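Setting Up the Dornidora Two-Arm Sorting Kit
Dornidora Support > Guides > Classroom and Workshop Kits
Prepared by Kimie Amano, Technical Publications
Last revised Mar 28, 2020

This guide covers the first installation of the Dornidora Two-Arm Sorting Kit, order code 706. It applies to kits purchased with the short conveyor. Customers who have the Wosturness rotary feeder should use the separate guide supplied with that unit.

The kit is offered at $3,795 without arms. It is intended for technical colleges and training departments that already own two collaborative arms and wish to teach pick, place and handover tasks. Installation takes around 57 minutes for two people once the arms have been bolted down.

Before you begin

Read the safety sheet in full. Both arms must be powered off, with their emergency stops pressed, until Step 5. The table must be level and must not move when pushed firmly at any corner.

You will need the following items, which are not included:
Kraft paper, wide enough to cover the table in one piece
Painter's tape
Hex keys in metric sizes
A tape measure and a long straightedge

Step 1. Cover the table
Lay the kraft paper flat and secure it at the edges. Cut openings for the mounting plates. Small creases do not affect operation, but the paper must not lift where the grippers will travel.

Step 2. Mark the grid
Apply painter's tape in straight lines in both directions to form large squares of equal size. The grid is a teaching aid. Students use it to name positions and to return parts to the same place between runs. The controller does not read it, and a slightly wavy line need not be redone. Press down loose ends before each session.

Step 3. Place the conveyor
Set the conveyor parallel to the front of the table, within reach of the first arm. Tighten the rail screws by hand first and then a quarter turn with the key. Route the supply wire away from the belt and the rollers.

Step 4. Place the bin
Position the parts bin just past the discharge end of the belt. Line it with the white pad to soften the landing of parts. A gap wider than 15 mm between belt and bin may allow small parts to fall through.

Step 5. Power on and teach the positions
Release the emergency stops and start each arm separately. At reduced speed, teach the first arm a pick position at the far end of the belt from the bin. Teach the second arm a waiting position above the open table, with its gripper fingers open and pointing down. Save both positions before starting the belt.

Step 6. Run the foam block test
Use only the foam blocks for the first run. They compress under the fingers and will not damage the belt if a taught height is too low. Keep hands clear of the table while either arm is enabled.

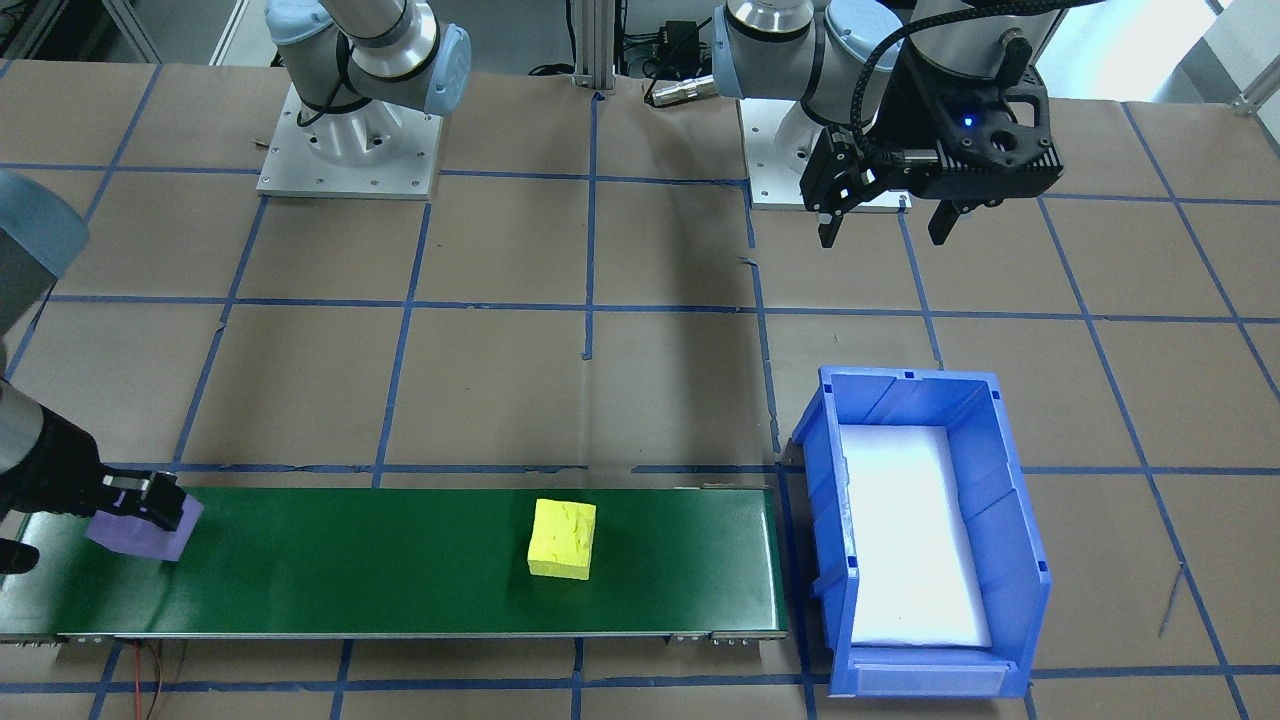

Foam block test: first arm gripping the purple block at the left end of the belt, yellow block mid-belt, second arm with open gripper.

A block may tilt between the fingers during this test. A small tilt is acceptable with foam. For rigid parts, lower the pick position slightly and teach it again — do not increase the grip force to correct a tilt.

If the belt does not start, check the supply wire at both ends and confirm that the controller shows Ready. If either arm stops with a reach warning, move the conveyor closer to its base and repeat Step 5.

Service and training

On-site installation is available through Brekke, our service partner, and may be booked with the kit or later. A one-day instructor course will be held at the Jakbridge training center in April. Inquiries about the course should be addressed to Suleiman Oyewole. Requests for replacement belts, pads and foam blocks should be sent to the parts desk with the order code and the serial number of the conveyor.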